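Running a two-arm cube demo at an open day: how to keep it going between groups? 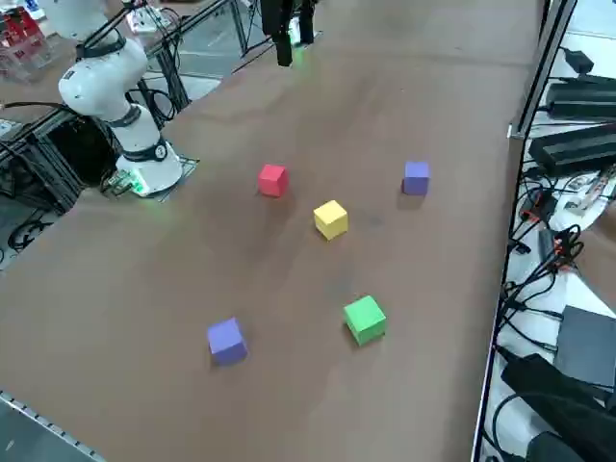
Posted by hutosora_bench

We have an open day at the Thambiah building and I have been given the arm bench for it. Groups come through every 17 minutes, up to 40 people in the largest. The plan is a sorting demonstration using foam cubes, with the two arms taking turns. Positions are found by a fixed camera and the grasp is a plain top-down one with the parallel gripper. The red, yellow and green cubes are found reliably. The trouble is with blue-violet, as there are two of that colour on the table and the script keeps changing its mind about which one it is after. The brown surface also has darker patches and smudges, worst near the yellow cube, and towards the top it goes lighter and more reflective. With the blinds open I get false detections up there.

Two things I would like to know:

Is there a simple way to stop the target swapping between two cubes of the same colour?

Should I cover the table, or leave it and mask the bright part out?

I can change the script but not the mounting. The arms stay where they are.

Posted by Vovico

The swapping is a tracking problem and the colour thresholds will not fix it. You are probably sorting detections by area or by confidence on each new image, and two cubes of the same size will trade places on noise alone. Pick the target once, store its table coordinates, and on each later image accept only the nearest detection within half a cube width. Release the lock when the gripper closes or after a timeout. If no detection falls inside the radius, hold position and look again; do not jump to the other cube.

If both arms can reach both cubes, give each arm its own half of the table and refuse any target within a gripper width of the line. It is crude, but it also keeps the arms apart, and for a public demo I would want that anyway. Test it with a cube placed exactly on the line — visitors will put one there if they are allowed to.

On the surface, I would cover it. A matt sheet in mid grey, taped flat on all sides. Re-run the height calibration afterwards, even if the sheet is thin. Masking works until somebody moves a cube into the masked part.

Posted by mokance_user

just close the blinds. we did ours in May with the same sort of cubes and had no trouble at all

Posted by ThirdShelf

Agree with Vovico on the lock. I disagree about the sheet. Ours lifted at one corner after two hours and the gripper caught it, which stopped the demo for the rest of the afternoon. Fixed exposure and fixed white balance on the camera dealt with most of our false detections, and a minimum area filter dealt with the rest. Set the exposure with the room lights on and people standing where they will stand, as a crowd changes the light more than you would expect.

Also write a reset routine. Ours sends both arms to a parked pose, opens the grippers and waits for a key press. The person on the bench puts the cubes back by hand while the next group is coming in.

Posted by hutosora_bench

Lock radius added, and the table is split down the middle. No swaps in 40 cycles. I have fixed the exposure and left the surface bare for now, and the sheet is in the drawer if the sun comes round. The timeout is set to 2 seconds, which may be short.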